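发件人：Audrey-Anne Boychuk
收件人：双臂工作站讨论列表
主题：Re: 仿真里换夹爪对比，以及相机位置到底选哪个

先回帖，原信引在中间。上次列表里问到的几个问题我这两天在仿真里跑了一遍，夹爪还是 Nalis 和 Rostholm 两种，控制器用 Tremblay 的默认参数，没有改增益。几个视角先贴在前面，数据和结论在后面。

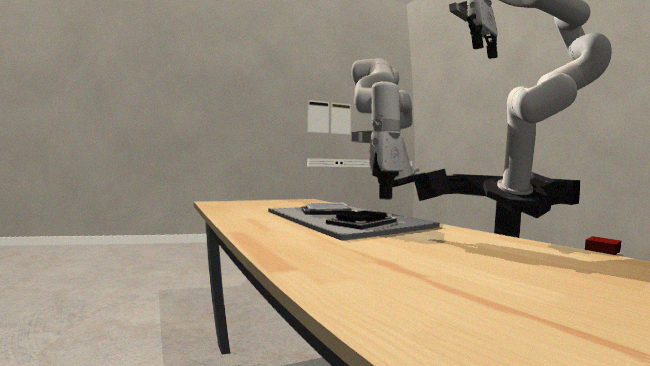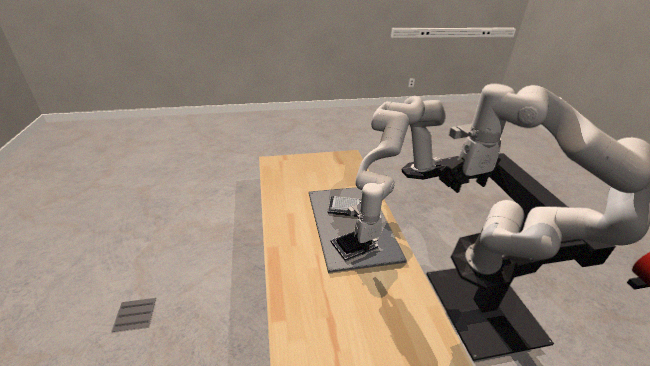
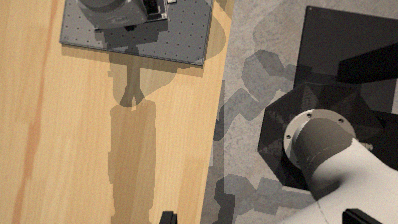
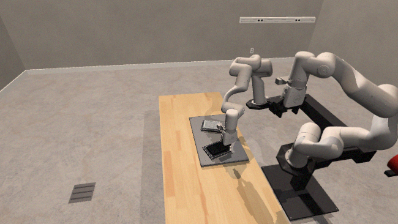
这轮对比的任务很简单：一只臂去够板上的黑色件，另一只臂悬停待命，只比较末端定位和相机能不能看清接触点。固定视角里，最后一张那样的斜上方位置最省事，远处那只手爪和它下面的黑色托盘都在视野里，可是手爪正好压在托盘右侧上方，托盘被挡掉一部分，要靠这一路图像判断指尖离件还有多远，基本做不到。第三张从上往下看的角度又是另一个问题，桌面上落着一个两指夹爪形状的影子，我用的检测模型有好几次把影子的指尖当成真的指尖，框得还挺紧，置信度也不低。我一开始以为是标注坐标系错了，查了一晚上外参，最后把光源方向转开再跑，误检就少了很多。

下面引原信，逐段回。

> 我们组准备在 Skarkwood 那套双臂台子上换夹爪，候选是 Nalis 的窄指和
> Rostholm 的宽指。台子上的件都比较矮，旁边还有带孔的架子，间距不大。
> 有没有人在仿真里先比过？宽指会不会碰到旁边的东西？

比过了。每种夹爪跑了 100 次接近动作，起始姿态随机，目标位姿固定。窄指碰到邻近物体 2 次，宽指 5 次。单看次数差别不算大，但宽指的几次都集中在手腕绕竖直轴转过来、两指张开方向正对着架子的时候，所以如果你们的抓取姿态可以限定角度，宽指也能用。窄指的两次没有规律，有一次是从斜侧方进来时手爪外壳先蹭到的，跟指头宽窄无关。碰撞体用的是凸包，外壳那一圈比真实外形略胖，这个误差对两种夹爪都存在。

夹持力我没有比。仿真里的摩擦系数是随手填的，比出来的数字没有意义，这一项建议还是上实物测。Rostholm 的指垫换过一版，老版和新版的模型文件名几乎一样，下载的时候看清楚，我第一次装的就是老版，指尖短了一截，前面十几次全部作废重跑。

> 另外手腕相机装在左侧还是正前方？装在左侧的话，两只臂同时下探时
> 支架会不会互相碰？

我模型里两只臂的相机都是从手腕往左伸出去的，你们如果照这个装，要注意两件事。第一，碰撞模型里一定要把相机和支架算进去。默认的机器人描述文件里没有它们，规划器会认为那一块是空的。我补上之后，双臂同时下探的规划失败次数明显变多，失败的大多是远臂往回收、近臂往里伸的交叉动作。解决办法很笨，给两只臂各设一个待命位，一只动的时候另一只先抬起来悬着，等前一只离开工作区再下。节拍会慢，可是稳定。

第二，左侧安装的视角会看到一侧手指的内面，另一侧只能看到背面。对齐矮件的时候够用，对齐窄缝不行。装在正前方看得对称，但相机离工作面近，手爪一下去就容易虚焦。这一点仿真默认是看不出来的，针孔模型没有景深，要自己加模糊。我加了一个很粗糙的版本，只按距离做高斯模糊，结论仅供参考。

> 控制器想问一下 Tremblay 那个阻抗模式，大家参数怎么给的？
> 我们这边一接触就抖。

接触抖动我也遇到过。先看控制周期和物理步长是不是整数倍关系，不是的话先改这个，再谈参数。我的情况改完就好了大半。剩下的一点是竖直方向刚度太高，降到默认值的一半以后，指尖碰到黑色件时没有再看到肉眼可见的抖动，日志里力曲线还有小的毛刺，没有继续追。阻尼我没动。有人在列表里说过要把阻尼比设到 1 以上，我试了一下，接近段变得很拖，末端到位时间长得没法接受，就退回去了。如果你们是实机抖，原因可能完全不同，先查一下力传感器的零点和工具重量补偿，换夹爪之后这两个很容易忘。

> 最后，仿真里的相机分辨率你们开多大？我们机器跑不动太高的。

训练和评测都开得不高。全部视角加起来，存下来可用的轨迹是 183 条，渲染占了大部分时间。固定视角降一档对结果影响很小，手腕视角降一档就能看出来，矮件的边缘会糊到一起。显存紧张的话优先保手腕那一路。阴影可以用低质量的，我的地面上机械臂的影子就是一块一块的锯齿，没有影响抓取，不过桌面上的影子会引起前面说的误检，最好单独处理。我现在的做法是训练时随机转光源，评测时固定一个方向，两边都留着阴影。完全关掉阴影也试过，仿真里的成绩好看，换一套带阴影的渲染设置再测就掉下来了，所以不推荐。

板子的角度也说一下。我每次重置都给板子加一个小的随机转角，架子和黑色件跟着板子一起动，黑色件另外再加一个自己的转角。如果只转板子不转件，策略学到的就是跟着板边对齐，件单独歪一点就抓偏。这个问题在宽指上更明显，窄指还能勉强夹住一个角。

还没做完的部分：

1. 宽指加角度限制之后的重复测试，脚本写好了，排在周日晚上跑。
2. 手腕相机往前装的完整对比，现在只有几条轨迹，不够下结论。
3. 双臂交接动作。目前的测试都是单臂做事、另一只悬停，交接时两个手爪靠得很近，支架的问题肯定更突出。

配置文件和补了相机碰撞体的描述文件我会放到列表的共享目录里，文件名带 Skarkwood 的是照你们台子尺寸改的，其中立柱到桌沿的距离是我按你们上封信里的草图估的，麻烦量一下实际值回给我，差得多的话前面碰撞次数那一段要重跑。另外请确认一下你们的板子是直接放在桌面上还是有垫高，垫高的话宽指的下探余量要重新算。

Audrey-Anne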